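Tristlow Library will extend its opening hours from March, following a decision taken by the town council on Wednesday. The building in Karagiannis Street will stay open until 8pm on three evenings a week, and the ground-floor reading room will open on Saturday mornings for the first time since the refurbishment. 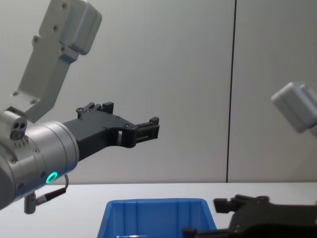
**Will residents need a new library card?** Existing cards remain valid, and borrowers do not have to register again to use the building in the evening.

The council received 400 responses to its survey on library services. Later closing was the change most often requested, ahead of a larger children's section and more desks for quiet study. 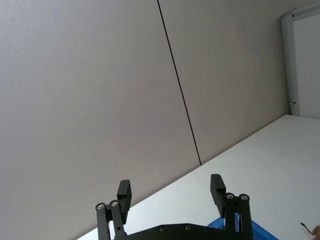 *Reading time: 2 minutes*

Staff will be present throughout the additional hours. The enquiry desk will close 30 minutes before the building, and reserved items should be collected before then. Printing and copying charges are unchanged.

The small branch at Onalard keeps its present timetable. A further 300 large-print titles will be moved there from the main store during the spring. 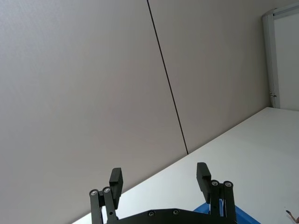

Macario Sandoval welcomed the later closing but asked the council to look again at the number 3 bus, saying that the last service to Onalard leaves "well before anyone has finished choosing a book".

The council has agreed to raise the timetable with the bus operator, and a reply is expected before the new hours begin.
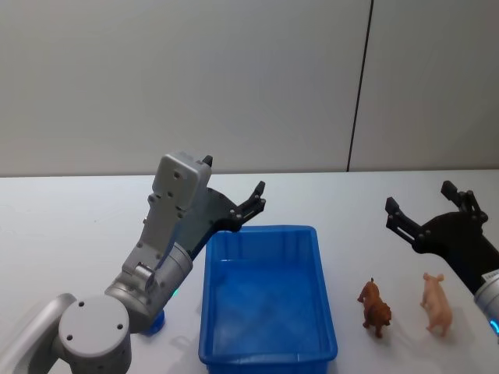 Bookings for the upstairs meeting room will also be accepted for evening use. Local groups may apply at the enquiry desk or in writing, and applications already received will be dealt with first. The hourly charge is the same as in the daytime.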